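Ieuan Probert
Thread: notes on collecting grasp examples for Parri, our pick-and-place policy. Hand-held gripper, camera on the tool, no arm involved.
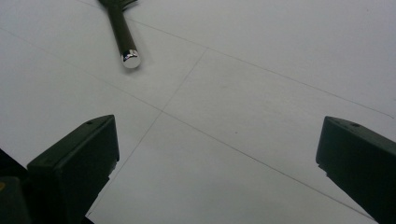

1/ Where we are
2291 demos logged as of Monday, January 20, 2020. 664 of those are utensils. The utensil share is still too low for what Rotulitz wants at the Ciststead site.

2/ Start pose
Every demo begins with the fingers wide open and the object well beyond them. If you start with the handle already between the fingers, the approach is missing and the policy has nothing to copy.

3/ Surface
White, matte, with thin lines crossing it. The lines stay in the training data. We tried masking them in December and tracking got worse on plain stretches of table.

4/ Shiny parts
Dark handle, polished metal end cap. The cap throws bright highlights that move with the tool. Depth is unreliable there, so we label contact from finger width only.

5/ Angles
Handles go down diagonally more often than square to the operator. Square placements gave us a policy that was fine at zero degrees and poor past 39.

6/ Rejects
325 demos dropped so far. Most common cause is the operator pausing mid-approach to think. The pause gets learned too. Second is closing before the wrist has stopped turning.

7/ Pace
Slow and even beats fast. One continuous motion from start pose to lift, then hold for a second before release.

8/ Next
Spoons, then the Vencombe set with flat handles. Format stays the same, so old loaders will still work. Split files go up once the reject labels have had a second pass.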